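Nov 13, 2024

Gripper day, finally. Two sets on the bench – the Tendley fingers (black) and the pale Jovell one on the other arm. Lakshmi wants a pick by January, so no more putting it off.

Morning: bag work

Tendley first, on the zip bag with the cabbage and eggplant. Getting the tips lined up beside the opening is fiddly, wrist cam helps a lot.

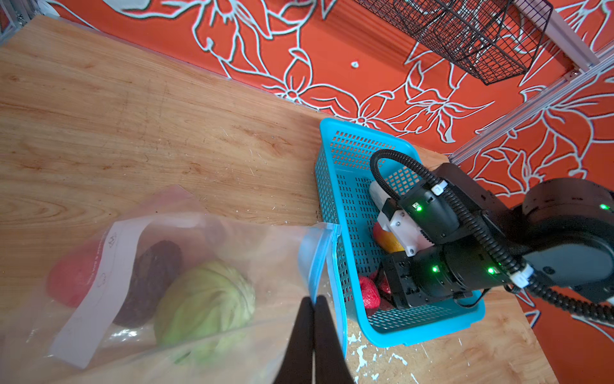 Ghislain thinks the controller lag is worse than last week. I dont see it. Reset gains anyway, logged as run 1048. Jovell has the nicer wrist but its mount is a pain, 3 bolts and you need tiny hands. Akua has tiny hands. Akua was at lunch.

Apples

Swapped over to the red apple in the clear container. Plan is low force, then step up. The wide finger hides a lot of the view on the left, so maybe tilt the camera a bit. Ask Aravind about the braket. 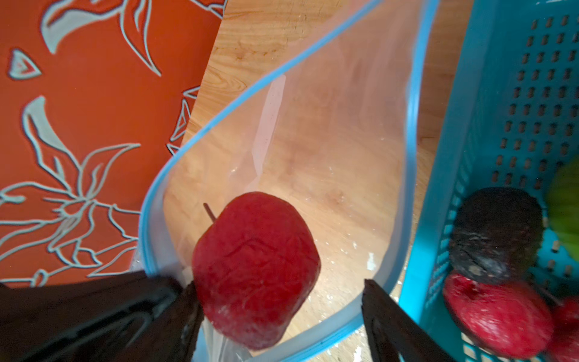

Tomorrow

Same thing with Jovell. Avocado too if theres time. Email Bożena re: spare pads – she still has the Trolitz box I think.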